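Tien-fu Leung has been making Piltlow for longer than he planned to. The side-scrolling platformer started as a two-month project after he left his job at a mobile studio, and it now has 158 rooms, a map that folds back on itself and a grappling hook he has rewritten more often than he can remember.

"The hook was the whole pitch," Leung says. "You throw it, it catches, you swing. The first version took an afternoon and felt great. Then I built levels for it and found out it only felt great in the one room I'd tested."

He works on the game from home with Man-lok Liu, who writes the music and handles most of the enemy behaviour. They met on a forum for people who still make new games for old handhelds, and Liu's first contribution was a bug report.

"It was a long one," Liu says. "You could hook the ceiling in the flooded area and skip the boss. I thought he'd want to know. He wrote back and asked if I could do sound."

The skip is still in the game. Leung tried to close it off, but testers kept asking for it back, so he put a small reward up there and changed the colour of the ceiling tiles.

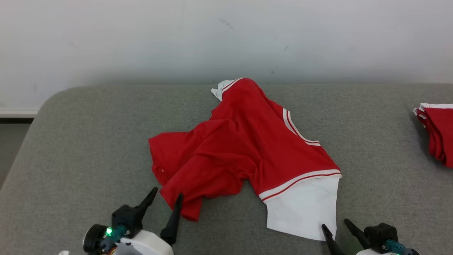
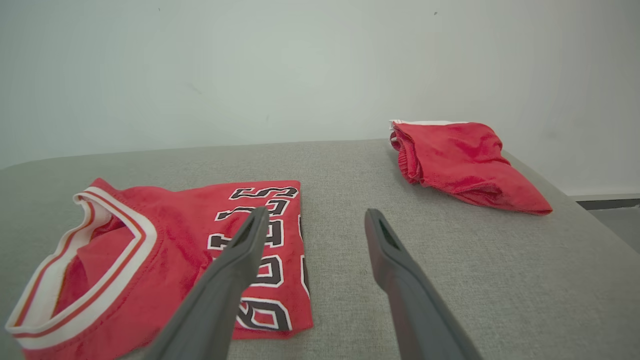

Piltlow takes most of its cues from the 16-bit era, but Leung is wary of the word retro. He doesn't use scanlines or a fake border, and the game saves whenever you enter a new room. Lives were in the early builds and came out in November.

"I grew up with lives and I don't miss them," he says. "If a jump is hard, let people try the jump. Sending them back through six easy rooms first is just padding."

Difficulty has been the main argument between the two of them. Liu likes bosses that hit hard and can be learned by ear, with each attack tied to a beat in the music. Leung worries about players who have the sound off. For Khosravi, the third boss, they settled on doing both - there's a drum hit before every lunge, and the boss also lifts one foot.

"I wanted just the drum," Liu says. "I lost that one. It's fine, the foot looks good."

A demo went up under their label, Skaltevholm, and has had 2,047 downloads. More than 900 of those players finished it, a better rate than Leung expected. The most common complaint was about the controls menu, where the jump button couldn't be moved to a trigger. That has been fixed in the current build, along with a crash when a controller was unplugged during a cutscene.

The full game is due on December 13, 2025 for PC, with a handheld version to follow if the frame rate holds up in the larger rooms. Leung says he still has the last area's background art to finish, and Liu is one track short.

"It's the credits music," Liu says. "I've left it until the end."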